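21/08/2024, par Ingegerd Öberg
Imprimer | Envoyer par e-mail

Cher carnet, je reprends là où je m'étais arrêtée hier soir, c'est-à-dire au milieu du planificateur de saisie, avec un thé froid et beaucoup trop d'onglets ouverts. Yuzhen avait raison (il faudra bien que je le lui dise !) : la segmentation allait très bien, c'était la transformation entre la caméra de tête et la base qui arrivait avec 200 millisecondes de retard. J'ai relu 654 lignes de journal pour en arriver là.

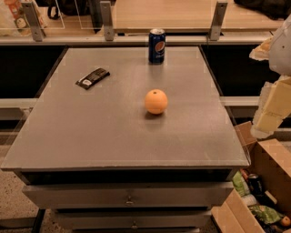
La canette de Pepsi, la barre en emballage noir et l'orange sur la table grise, vues de la tête.

Les objets sont bien espacés, et pourtant le module Tataneo voulait passer par-dessus l'orange pour atteindre la barre, va savoir pourquoi. Shalini propose d'augmenter le coût de proximité ; moi, je préférerais d'abord regarder le reflet de la canette, qui me paraît suspect dans la carte de profondeur. On a discuté longtemps, gentiment, et j'ai fini par créer une branche pour chacune. Demain, relancer les 6 configurations et penser à sauvegarder les paramètres avant.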